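Notebook, simulation bench
18 March 2026

Continuing from the entry on the head camera. I write down what I did today so that Rosimeire can repeat it when I am away, and because the last time I trusted my memory it cost us a full afternoon.

Starting point: branch "hutero-view", planner as it was after Arturo's merge, no local changes. The apartment scene loads without warnings now. The old warning about the missing collision mesh is gone after I exported the dining chairs again.

The problem, one more time. When the policy is started from the rest pose, the arms go up before they go forward. In the Tarthorpe planner this was never a question, because the start state was always taken from the joint encoders. In Grudard, the start state comes from the last published message, and on a fresh reset this message can be from the previous episode. So the planner believes that the arms are somewhere else, makes a nice smooth path from there, and the controller jumps to the beginning of it. The simulator accepts this jump without complaint. A real arm would not.

First I made the reset slower, with a wait of 25 control steps before the planner is called. It helps but it is not a solution. I ran 70 resets with the wait, and in four of them the start state was still old. I looked into the log for these four and the pattern is the same every time: reset is acknowledged, the wait runs, and the state publisher wakes up only after it. It depends on how heavy the rendering is in this moment. When I turn the rendering off, I can not reproduce it at all.

Then I put an episode number in the state message. The planner now compares it with its own number and refuses to plan if they are different. It is a small change, only in the message definition and in two files. Again 70 resets, rendering on, no wait. No old start state in any of them. The planner refused several times and asked again, and I see these refusals in the log as I wanted.

After this I checked the upright pose from the head camera, with both grippers pointing to the ceiling, since it is the pose where the policy begins.

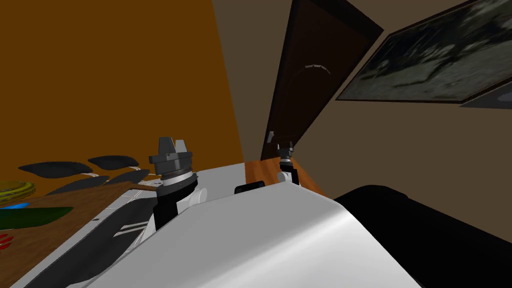 The second matter is the self-filter. The perception module has to remove the robot's own body from the depth cloud before it goes into the obstacle map. The filter uses simplified shapes, and the shape for the body shell was taken from the older model, which is narrower. The consequence is that a thin strip of the shell stays in the map as an obstacle, and the planner takes the arms around it in a wide and strange path. I was blaming the cost weights for this for two days. Sorry, Arturo, your weights are fine.

Numbers for one typical cloud, taken in the upright pose: with the old shape 1,509 points of our own body are left after the filter. With the new shape and the same padding, 456 are left. These are nearly all on the wrists, where the shape is a simple cylinder and does not cover the wider part. I tried larger padding there, but then the filter begins to eat the object when the gripper is close to it, and this is worse than the first problem. I put the padding back. A better way is probably two cylinders for each wrist, but I have not done it yet.

A note for whoever reads the cloud viewer: the colours were changed by Hutero in the last update. Red is now "removed by filter" and no longer "obstacle". I was confused by this for longer than I want to write here.

Rosimeire asked if the field of view is too wide, as the things close to the border are stretched a lot. I left it as it is. The depth values are computed before the distortion, so the map does not suffer from it. The policy is another question – it was trained with this view, and if we change it now we must render all the demonstrations again. I would wait with this until June, when the Llorente data is anyway rendered new.

Not finished:

Two cylinders per wrist in the self-filter, then compare with the 456 from today.
Remove the wait from the reset script. It is still there behind a flag, default off.
The refusal counter should go to the episode summary. At present one has to search the log.
Ask Arturo if the gripper tips may be closed in the start pose. The policy config says open, the reset script has no opinion.

Everything is pushed except the new body shape, which is in my home folder under "shell_wide". I will push it after Rosimeire has run her own set of resets with it.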